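Home | Issues | Authors | Submit | Search

4. Planning the purchase

4.1 What we thought we were buying

I'll admit that when we first sat down to plan the kitchen setup, I treated the whole thing as one line in a spreadsheet. Two arms, two hands, done. We had money left from the Dumley project, it had to be committed by the end of December, and I was in a hurry. The quote from Brinurent came back looking tidy, we signed it, and I went off and wrote the methods section feeling pretty good about myself.

What I hadn't priced was everything that sits between a pair of arms and a working day at the sink. Section 3 covers the dish-handling task itself, so I won't repeat it. What I want to do in this section is walk through the spending as it really went, including the parts I got wrong, so that a small lab with a budget like ours can plan a bit better than we did.

4.2 The workspace

We chose a real kitchen counter over a mock-up bench, mostly on cost (a bench with a plumbed sink was quoted at more than we wanted to pay) and partly on principle – Westley, our partner site, already had results from a bench and we wanted something messier to set beside them. Figure 3 gives two views of the counter and sink with the arms in place.
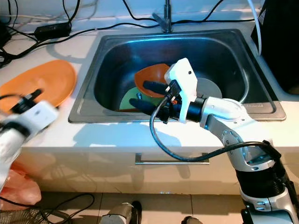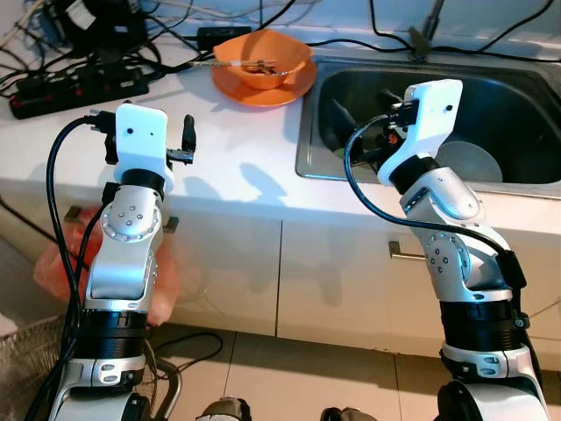 Figure 3. The arms at the kitchen counter, two views.

Cabling was the item I got most badly wrong. In the first budget it didn't have a line at all! I had assumed that whatever came in the crate would be enough, and that we'd find the odd extension cord in a drawer. Look along the back of the counter in either view of Figure 3 and you'll see where that sort of thinking leads: black cables all over, with a power adapter in among them. More cables run down from the arms themselves, in long loops, and there's more on the floor. We ended up spending $425 on power and cable parts in small orders, every one of them with its own shipping charge, and I'm fairly sure a single order placed at the start would have come in lower. If I were doing the budget again I'd draw the counter on paper first, mark every outlet, and measure each cable run with the arms at full stretch, because a run that's fine at rest can come up short once an arm is over the basin.

The dishes themselves cost next to nothing. I'd still give them their own line. We replaced a few along the way, and trying to match a color or a rim shape months later is a surprisingly annoying way to spend an afternoon.

4.3 Hands, spares and waiting

Hands are the part I'd tell anyone to think hardest about. The Yip quote we compared against was higher up front but included a spare pair of finger sets, and I crossed that out as a luxury. Then we needed fingers, and we waited 22 days for them. Nothing else in the plan could move in the meantime, so we paid for the room and for people's hours with no trials to show for it. I now count waiting time as a cost and put it in the same table as the hardware (see Table 2).

I also wish I'd asked both suppliers the same boring questions in writing before we chose. Who pays return shipping? Is calibration included after a repair, or billed separately? We got answers to these eventually – usually by receiving an invoice.

4.4 What we would change

Our second-round plan keeps the arms as they are and moves money toward spares, cable and a proper mount for the power supplies off the countertop. Its total is close to the first one. The split is very different, though, and Table 2 puts the two plans next to each other. Labor for setup is still a guess in both columns, and I'd treat that row with some caution.

Contact the editors | Copyright the authors | Back to top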